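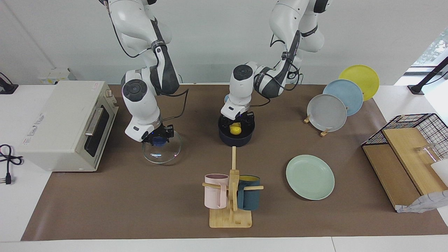 Home News Local Food Sports Obituaries Classifieds Subscribe

Small kitchens get their own contest, and a lemon gets top billing

ZOSTALMONT, 2nd July. The town of Zostalmont has gone without a food festival for years and has mostly managed to eat anyway. That ends in November, when the community hall on Marinho Street hosts the first One Table Cook-Off, a contest for people whose kitchen counter is, give or take a cutting board, one table.

The rules fit on a single sheet, which the organizers say was deliberate and which the printer says was cheaper. Each entrant gets one white table, one toaster oven, one deep pot with a lid and four plates. Everything has to be cooked, plated and cleaned up without borrowing an inch from the neighbors. Elbows are not mentioned in the rules, though they came up at length in the planning meeting.

Every dish must also include a lemon. Danica Kos, who drew up the rules and runs a housewares shop called Zukinport two doors down from the hall, said the lemon was chosen after a long argument about onions.

"Onions make people cry, and we only have the one box of tissues," Kos said. "With a lemon you can do a soup, a fish, a cake. Or you can put it in a pot and stare at it, and I suppose the judges would have to give you something for nerve."

Zukinport is lending the cookware and the plates. Kos favors a dark pot and a glass lid, on the theory that a cook who can see the food is less likely to keep lifting the lid to check on it. She admits the theory has not held up in her own house. The plates come in yellow, light blue, pale gray and mint green, and contestants may not swap colors. A request for all-white plates has already been received and turned down.

Mats are allowed under the plates and anywhere else a contestant fears for the tabletop. Plate stands are allowed too, after some debate over whether standing the plates on edge counts as storage or showing off. It was settled that it can be both.

Power was the harder problem. The hall's wiring dates from a time when the most demanding thing anybody plugged in was a slide projector, and a trial run in the spring with nine toaster ovens ended with everybody eating crackers in the dark. An electrician has been in, and the number of ovens going at once is now capped at six. Cords have to be kept clear of the aisle, and an oven that isn't cooking has to be unplugged.

Doina Georgiou, who taught cooking at the high school until she retired, will be head judge. She said she would be marking on taste, tidiness and the state of the table at the end, in that order, unless the table is very bad.

"I lived over a bakery for years with a counter the size of a tea tray," Georgiou said. "You learn to put the lid down somewhere sensible. Most people put it on top of the clean plates."

The entry list is capped at 40 cooks, with heats through the afternoon and a final in the evening. The hall holds 100 in the audience if the folding chairs cooperate. First prize is $1000, put up by the Zikunport Savings Club, along with a crate of lemons the winner is expected to take home the same night.

Entry forms are at the hall office and at the register at Zukinport. Cooks under 16 need a parent's signature and may use the parent for dishwashing only.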